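The Allowance

The ferry to Clamanach permitted each passenger one basket of hand goods, 9 kilograms maximum, handle included. Azucena Tovar had read the rule in February and again that morning. Her basket weighed 9.2.

She asked Ha-rang Hong, who ran the scale at the Badberg landing, for the procedure.

"Remove something," he said. "Reweigh. Sign."

She removed the flashlight. The display fell to 9.04. She removed a tin of Brukildale peaches, and it fell to 8.6, and he wrote that down in a ruled ledger with 48 lines to the page. Hers was line 12.

"You could put the flashlight back," he said.

"I could."

She did the subtraction on the edge of her ticket. The flashlight was 160 grams. It fit. She put it back at the bottom, under everything, where it would be of no use on the boat.

The peaches remained on the counter. They were for her brother, who had worked the Sung light for two winters and had asked for peaches in every letter. The last letter had not mentioned them. It had not mentioned the light either.
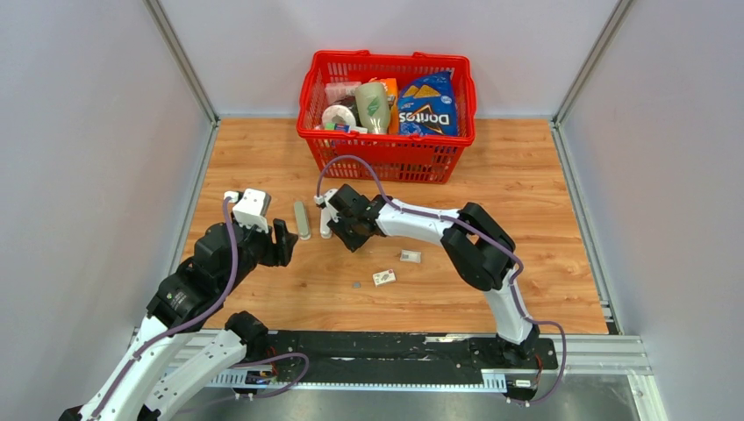

Her brother's list had always been short, and she had bought for it the same way each year. Tape came first, a white roll, for the window frames. The red basket took the heavy goods low and the awkward ones last, so the blue Doritos bag stood up on the right, taller than anything else in the basket, and the pale green bottle lay tilted beside it. He would see the chips before he saw her.

"Boarding," said Ha-rang Hong. He pushed the tin across the counter. "Coat pockets are not weighed."

She checked the posted rule. It said nothing about pockets. She put the peaches in her coat and went down the ramp, listing slightly to the left.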